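Bonden Residents' Board
Forum: Buildings and Shared Spaces
Topic: Proposed rule on plants in shared rooms and hallways

Board_Secretary
Posted 4 February 2026

Residents are invited to comment on the draft rule on plants in shared areas. The draft was read at the January meeting and applies to the Massawe and Molley buildings. Its main points are as follows.

Plants may be kept in the reading rooms, lobbies and shared work rooms. Each plant must stand in a pot or planter that does not drain onto the furniture. Hallway plants may not narrow the walking space. Any plant left without care for 22 days may be removed by building staff, after a notice has been placed on the pot for the last 10 of those days.

Comments will be read into the record at the next meeting. Please state which building you live in.

molley_thirdfloor
Molley building. I support the rule in general but object to the removal period. Many residents travel for a month at a time in winter, and a snake plant or a jade plant can go that long without water and come to no harm. A fixed number of days treats a fern and a cactus as the same thing. I ask that the rule refer to the condition of the plant.

Kanini Mrema
Massawe building. I must disagree with the previous comment. "Condition" is a matter of opinion, and we had two disputes last year over whether a plant was dead or resting. Staff should not be asked to decide that. A count of days can be checked by anyone who reads the notice.

I would add that the draft says nothing about soil gnats, which were the main complaint in our lobby. Letting the top layer of soil dry out between waterings would have prevented most of it.

molley_thirdfloor
The two disputes concerned the same fig tree, and it recovered. I do not believe one tree is a sound basis for a rule covering both buildings.

R_Dandavberg
Molley building. I wish to speak to the question of planters. The draft allows "a pot or planter" without further detail. In my view the rule should ask for a saucer or a closed base in every case where the plant stands on wood. Two tables in the Molley reading room have white rings that will not come out, and refinishing was quoted to us at a price I consider unreasonable.

I have no objection to plants on tables as such. A low planter and one upright plant leave enough room for people to work, and they improve a plain room a good deal. 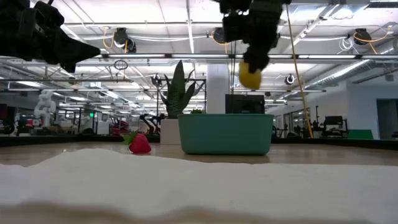 Massawe_2B writes that saucers are not enough, as they overflow when more than one person waters the same plant. The suggestion from 2B is a card on each pot giving the name of one responsible resident and the date of the last watering.

R_Dandavberg
I would accept the card in addition to the saucer. I would not accept it as a replacement. A card does not stop water.

quiet_hours
Massawe building. Please consider a limit on numbers. There are 15 pots on the lobby window ledge and the window can no longer be opened. I propose that no ledge hold more than 3.

Kanini Mrema
A limit of that size would remove most of what is there now, including herbs that several households use for cooking. I could support a requirement that windows be kept free to open, with the arrangement left to the residents of each floor.

quiet_hours
That would meet my concern, provided the wording says "fully open."

Board_Secretary
Thank you for these comments. The following changes will be placed before the board: a saucer or closed base for plants standing on wood; a card with the name of a responsible resident; and a requirement that windows can be fully opened. The removal period remains under discussion – residents of both buildings may continue to comment on it in this topic. The matter of soil gnats has been passed to building staff.

molley_thirdfloor
I ask that the record show my objection to the removal period stands. If a card with a name is required, staff could simply contact that person before anything is removed.

Kanini Mrema
On that point we agree, so long as the number of days stays in the rule.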